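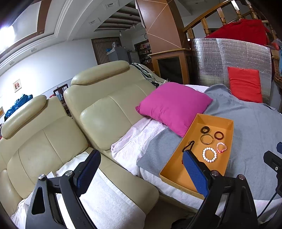 Notebooks > Workshop > Small appliances

July, started 9:40 a.m.
Tarun Tomar

Collet toaster, two-slot, the one from the Rasgate house clearance. Serial plate is half gone but the last digits read 359. Chrome shell, brown end caps, cloth-covered cord. Want it running for the display shelf, and if possible safe enough to make toast in once or twice a year.

Cord first. Rubber under the cloth crumbles when bent, so it comes off whole. Kept the plug, cleaned the pins, bagged it with the strain relief. Replacement is the brown cloth-covered three-wire from the roll under the bench. The original was two-wire with no ground. Plan is to ground the shell at the lower rear screw, where there is bare steel behind the chrome.

End caps: two screws each from below, then they slide off toward the outside. The left one has an old hairline crack starting at the lever slot. Don't pry there. I used a nylon wedge at the bottom corner and it let go.

Crumbs packed solid under the carriage. Brushed and vacuumed, no water near the mica.

Elements measured cold:
- left outer: fine
- center: fine
- right outer: open

The break on the right outer is at the top, 3 turns in from the terminal. The ribbon has gone thin next to it as well, so I don't want to just crimp the ends and hope. Options are to rewind that card with new ribbon or take one from the parts toaster we got from Flullside. The Flullside one is a later model and I think the card is 7 mm shorter. Need to put them side by side before deciding. If shorter, it will sit loose in the lower channel and could touch the guard wires.

Timer is clockwork, not thermal. Winds when the lever goes down. It was gummed up and ran for a second or two and quit. Flushed with solvent, blew dry, one drop of clock oil on each pivot that I could reach. Runs to the end now. Longest setting gave 3 minutes and a bit, shortest I didn't time. The bell is weak. The hammer arm may be bent, left it alone.

Latch spring is tired but holds. I have an Itel spring assortment somewhere that might have a match.

11:30, stopped for lunch. Afterward opened up the Flullside toaster. The card is shorter, as I thought. So it's a rewind. Took the ribbon width off the good outer card and wrote it on the bag. Ordered a small spool from Rasgate Electrical, part 814.

To do when ribbon arrives:
- rewind right outer, match resistance to left
- new cord, ground to shell
- insulation test before any power
- first heat outside on the concrete, expect smoke from the solvent

Shell and screws are in the gray tub on the second shelf. Please don't polish the shell yet, I want to see how the plating is around the ground screw.

Comments (3)

dmk: The bell hammer on mine was bent too. Take the bell off before you bend it back, there's more room than it looks.

Tarun Tomar: Thanks, will try that when I have it apart for the rewind.

oldcord: What are you using for terminals on the new ribbon? Solder won't hold at that heat. I use stainless screws and washers.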